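# A case for poker night

There is a sound that tells you games night has begun, and it's the two clasps on a poker case popping open, one after the other. I love it. I've loved it since I was small enough to be sent to bed before the cards came out, and I still get a little lift when somebody hauls a black case up onto the table and turns the latches towards themselves.

For most of the year ours lives on top of the bookshelf. Then September comes, the evenings are still cool enough to want company indoors, and out it comes again, usually on a table that already has half the household's charging gear on it. You can clear all that away first if you like. We rarely do, and the cords get shoved to one side until somebody's phone goes flat.

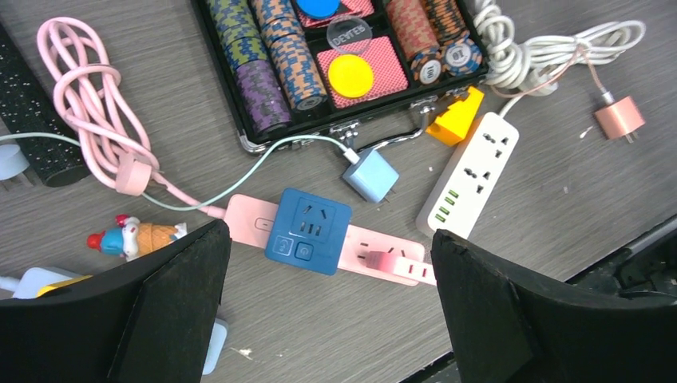 *Orange and blue, purple, salmon red: chips in their rows, with the power gear still keeping them company.*

What I like best about a proper case is the colour. Cards are lovely, but it's the chips that make a table look like something is about to happen! A good stack has weight and pattern, and when you run your thumb down the edges the stripes flicker past like an old cartoon. Some sets print the values on the face, so a 100 and a 20 can be told apart by anybody, including the cousin who has never played. Others leave it to colour alone, and you'll want to write the values on a bit of card and prop it where everyone can see.

I bought my first set from Ramalho, a games shop down a laneway behind the markets, and paid far too much for it. It had a tray that didn't quite fit the chips, so every trip in the car ended with the whole lot sloshing about in the bottom. I kept it for years anyway. My neighbours swear by their Kedik case, which has been to every caravan park on the coast, and a friend's Plellolico set has chips so smooth that stacking them takes real nerve after a glass of wine.

If you're shopping, open the lid before you look at anything else. Foam in the lid is worth having. It presses down on the chips when the case is shut and keeps the rows in line, and it takes the rattle out of carrying. Check the clasps too, and close them a few times with one hand, as that's how you'll be doing it at midnight with your coat half on.
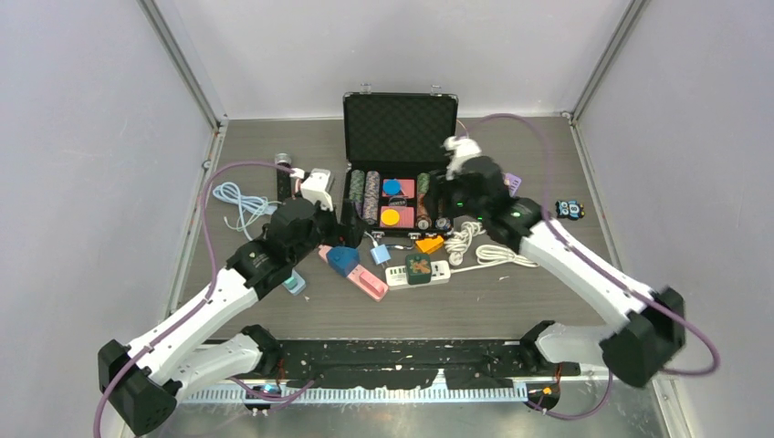 *Lid up, two decks down the middle and a long row of chips on either side.*

Then there's the centre of the tray, where the cards go. Two decks is the right number. One is being dealt while the other is being shuffled, and the game bowls along at twice the pace. The little round markers travel with them – dealer button, blinds and so on – and they are the first things to go missing. We've played whole evenings with a bottle top standing in for the dealer button, and once with a dried apricot (it didn't make it to the end of the game).

Packing up is an art, and I'm a bit of a tyrant about it. Chips go back by colour, faces all the one way, each row filled before the next is started. I've got a couple of people trained to stack in tens and check the heights against each other, which is much quicker than counting and strangely soothing after a big loss. Leave a gap in a row and the whole thing leans, and you'll hear about it next time you pick the case up.
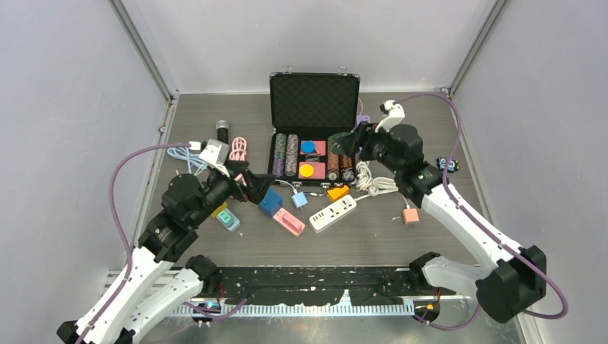 Of course, you don't have to play poker at all. Our chips have scored charades, settled who does the washing-up and stood in for money in a board game whose notes were eaten by a puppy. Kids will sort them for ages. My favourite use is a rainy-day auction, where everybody gets the same pile and bids on jobs, puddings and the good armchair. The armchair once went for 144, and I still think I was robbed.

Bulix, the second-hand place near the station, often has a case or two on the shelf by the door, and I can't walk past without lifting a lid. Last time there was one with all its chips and a single deck still in the wrapper. I've already got a case. I bought it, and it's on the bookshelf next to the other one, waiting for someone to say they're free on the weekend.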